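Entretien de la pince, suite

Le mois de janvier a été calme, alors j'ai pris le temps de bien régler la pince à main que nous utilisons à Dultisholm. Je l'appelle Pluleck, c'est le nom que Lorna Manalo avait écrit sur la boîte et il est resté. Depuis quelques semaines, les deux doigts ne se fermaient plus de façon parallèle. Le gauche arrivait un peu avant le droit et les objets mous tournaient pendant la prise.

J'ai démonté les deux doigts, nettoyé les glissières avec un chiffon sec, puis remis une très petite quantité de graisse. Il faut ensuite serrer les vis en alternant, un quart de tour chaque fois. La première fois j'ai serré tout un côté d'abord, et j'ai dû recommencer.

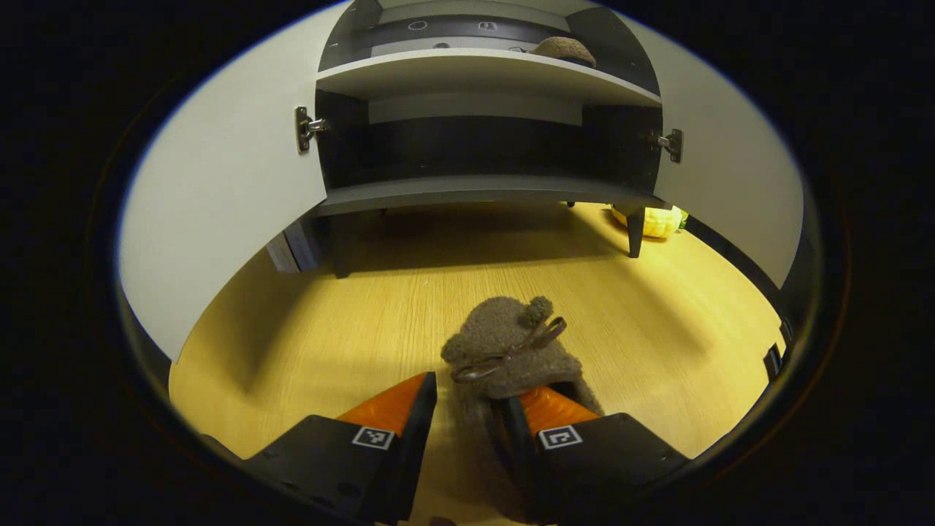

Pour contrôler le réglage, je préfère un objet souple à une cale en métal. La cale pardonne trop : elle se place toute seule entre les doigts. Avec la petite peluche brune au ruban, serrée entre les embouts orange, on voit mieux si un doigt pousse plus que l'autre. Je fais 30 prises de suite et je note celles où l'objet pivote. Après le réglage, il y en avait encore 2.

Je regarde aussi les marqueurs carrés sur le dessus des doigts. S'ils sont sales ou un peu décollés, la mesure d'ouverture devient fausse. Rowena Pascual m'a conseillé de les essuyer sans alcool, ce que je fais maintenant.

Il me reste à commander des embouts de rechange chez Valdebenito.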